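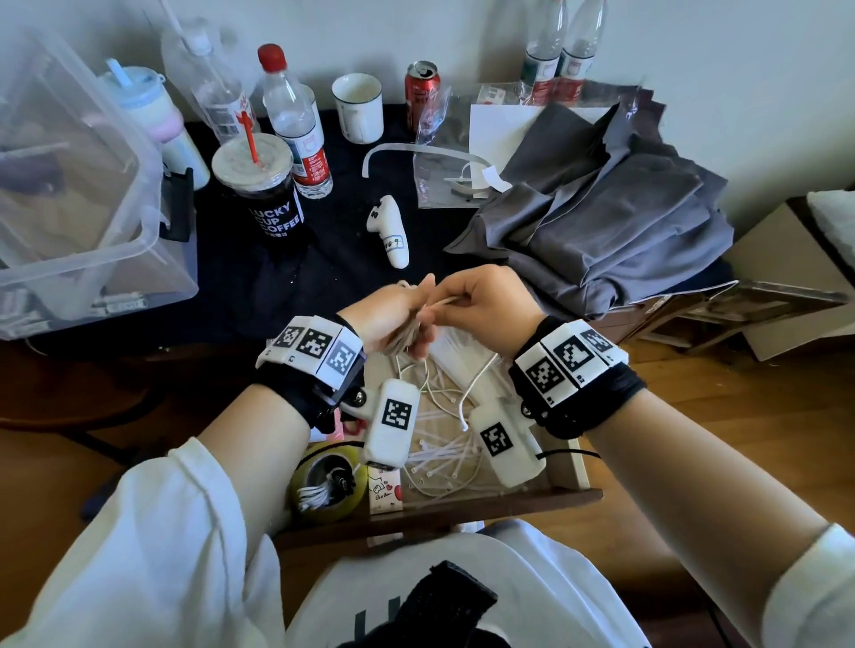

Unit 4: Reorder Points for Small Supplies

Most firms track their expensive stock closely and leave small supplies to chance. This unit covers the cheap items: tape, pens, ties, labels. They cost little to hold, but running out can stop a job.

Key terms

Lead time: the days between placing an order and having the goods on the shelf.
Safety stock: the extra held in case demand rises or a delivery is late.
Reorder point: daily use times lead time, plus safety stock.

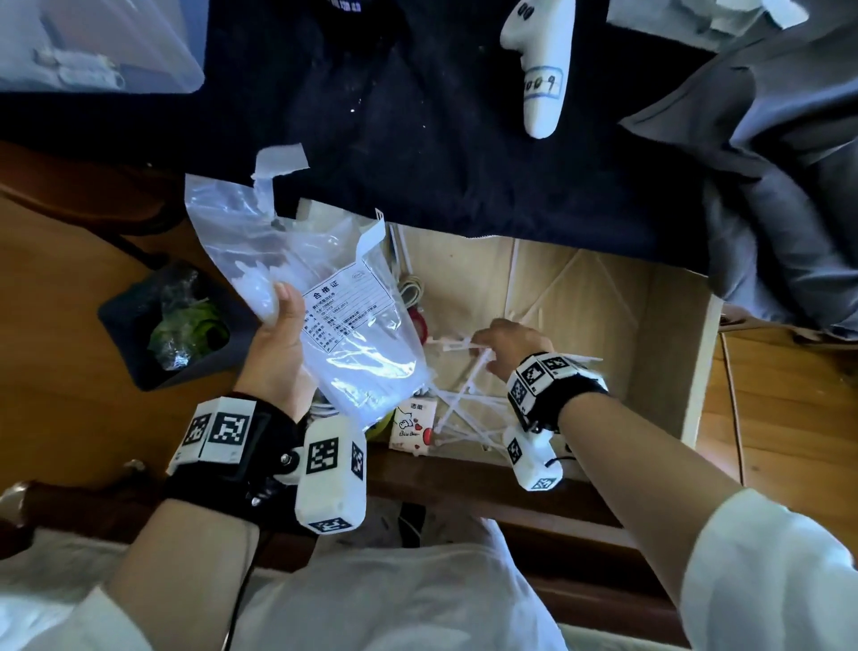 Cable ties, bagged and loose. The bag carries a certificate of conformity.

Worked case: Neklow

Neklow is a wiring shop that uses 30 ties a day. Its supplier, Studari, ships in packs of 2,000, and the lead time is 20 working days. Neklow holds 2,000 ties as safety stock.

Use during lead time: 30 x 20 = 600
Reorder point: 600 + 2,000 = 2,600

At the last count the shop had 2,605 on hand, so the order goes in after the next day's work. The safety stock is high for an item used this slowly — we will come back to that in Unit 5.

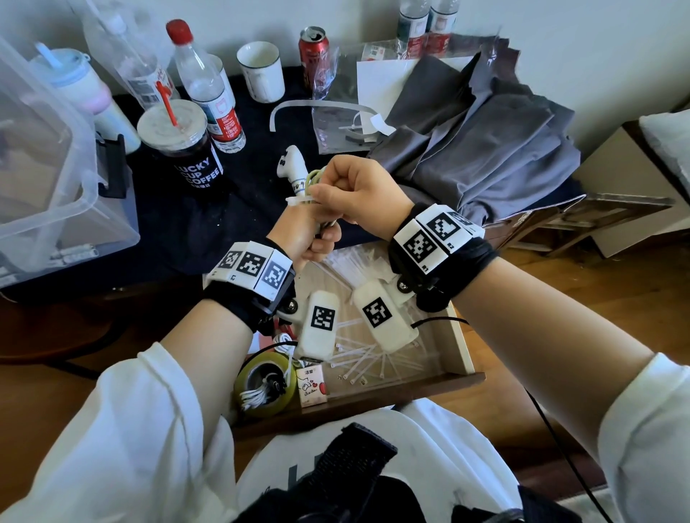
A count is only as good as the unit it is made in. Decide whether you are counting packs or pieces, write it on the bin card, and keep to it. Open packs are counted by weight.
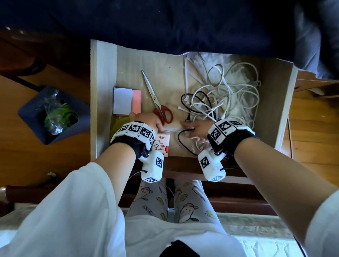
For Monday

Read the Skorkness case, pages 3 to 9. Work out the reorder point for each item in its table and bring your figures to class. Show the units.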